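# Show control PC for a stage musical – playback stutter on song cues

**flullo_md** – August 18, 2018

We are a small company putting on a stage version of a family film musical. Orchestra parts are covered by four live players plus click and backing stems, run from a desktop in the pit. On the factory number the stems stutter at the key change, always within the same two bars. Stems are 24-bit WAV, 14 tracks. The playback software is Julitz. Buffer is 256 samples.

The rest of the show plays cleanly. Any ideas before we move into the theatre?

---

**Panagiotis Leka**

What happens in the lighting at that key change? If the same machine sends the lighting cues, look there first.

---

**flullo_md**

Same machine, yes. The key change fires a chase of 15 cues as the sweet trolleys come on.

---

**sirside_pit**

Buffer is too small. Set it to 512 and move on. The players are on click, so they won't feel the extra latency.

---

**Panagiotis Leka**

I disagree. A larger buffer hides the fault. If it only fails in those two bars, the load is coming from the cue list. Put the lighting on a second machine and trigger it by MIDI from the first.

---

**sirside_pit**

A second machine is a second thing to fail. I have done 3 seasons of panto from one PC at 512 and never dropped a stem. Our spare is an old Dell board with a low-profile graphics card and it copes.

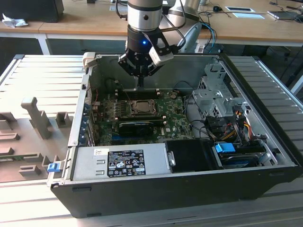
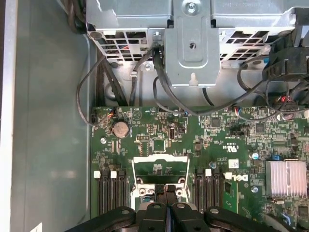

## Re: bounce the stems down

**Nikola Spahić**

Neither of the above, at first. 14 tracks for four live players is excessive. Bounce to stereo groups:

- click, on its own output
- upper strings and woodwind
- brass
- percussion and effects

Keep the chorus doubling separate so it can be pulled down if the children are singing well. In the Kovačević arrangement the doubling sits a third above the tune and covers them if it is left at full level.

---

**sirside_pit**

Grouping the stems means you can't rebalance in the room. Our hall swallows anything below the cellos, and I moved the bass stem every night in July.

---

**Nikola Spahić**

You can rebalance four groups. If the bass is a problem, give it a fifth.

---

**flullo_md**

Tried each in turn, running the number 3 times per setting.

1. Buffer at 512, nothing else changed: one stutter, shorter than before.
2. Buffer at 256, lighting cues disabled: clean.
3. Buffer at 256, cues enabled, stems grouped with bass separate: clean.

Going with the third. The dog barks were buried in the percussion group, so they now have their own output.

---

**Panagiotis Leka**

Result 2 does point to the cue list. I would still split it off before you add the encore.

---

**sirside_pit**

And I would still run it at 512.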